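3.2 Gripper setup and fingertip maintenance

The Gitach cell was used for all towel-handling trials. Its fingertips were inspected at the start of each session, with the jaws opened fully so that the pad faces could be reached without removing the housings. Grooves were brushed out along their length and the housing screws checked by hand. Fingertip closure was then verified on a hemmed corner, the thinnest feature the grasp planner is allowed to select. If the fabric slipped under a light pull, both tips were replaced as a pair – mixing new and used tips gave uneven closure in early tests.
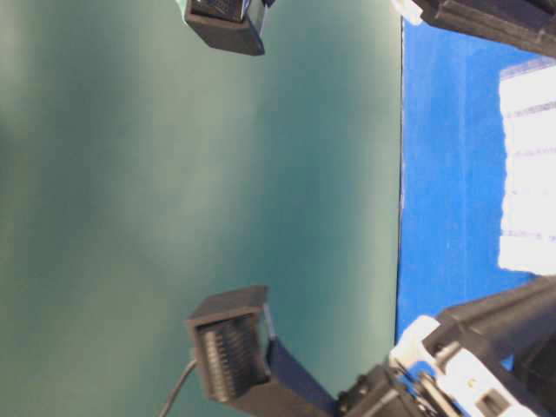
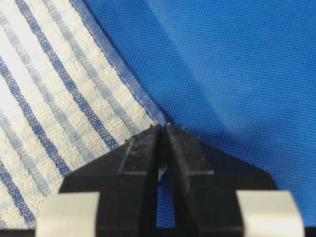

Figure 2. Gripper of the Gitach cell. First image: fingers apart, ribbed pad visible on the lower finger. Second image: fingertips closed on the corner of a striped towel.

Surface wear on the bevels was not treated as a fault. Tips were rejected only when a groove had closed up or an edge had chipped into the contact area. Over 2,609 grasps, Kerekes logged eight replacements, all made between sessions. The finger zero position was re-taught after each one, following the Skovside procedure with the wrist parked and the drive unpowered.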